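# Chapter 7: Machines and Everyday Chores

A person who fills a basket at a greengrocer's stand rarely thinks of the task as difficult. The shopper sees a cabbage among other goods, judges how heavy it may be, takes hold of it and sets it down without bruising it. Each of these steps is a separate problem for the engineer. This chapter considers how far machines have come in solving them, and which chores in the home and the shop remain out of reach.
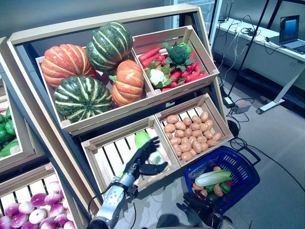

*Figure 7.1. Picking from a slatted crate with a jointed hand. The shopping basket stands on the floor to the right.*

Factory robots have handled goods reliably for decades, largely in places arranged to suit them. Parts arrive in a known position and have a known shape. Vegetables offer neither advantage. Two cabbages from the same field differ in length and firmness, and a pile of potatoes settles into a new form whenever one is removed.

The Kelatside study, led by Pejman Jafarzadeh, took produce picking as its test case. It recorded 1,371 attempts to move a single item from a display to a basket. Of these, 620 were completed without human help. 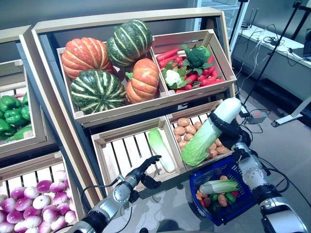 Such figures must be read with care. An attempt counted as complete in one study may count as a failure in another, where speed or damage to the goods is also measured. The Kordestani scale, introduced in Section 7.3, was drawn up to make results of this kind easier to compare.

Long or bulky items raise a further question, namely whether to use one hand or two. A second hand steadies the load, but the two arms must then agree on its position at every moment. If one moves too soon, the item may twist or slip. 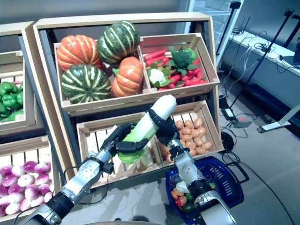
## 7.1 Touch and Grip

Sight alone seldom settles how firmly an object should be held. Once the fingers close, they often hide the very surface that the machine needs to see. Designers therefore place cameras near the wrist, fit pressure sensors to the fingers, or combine the two.

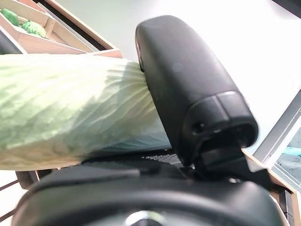
Leafy vegetables are demanding in this respect. The outer leaves give way before the firm part is reached, so early contact says little about the final hold. The Grusten method, described below, tightens the grip in small stages and checks for slipping after each one.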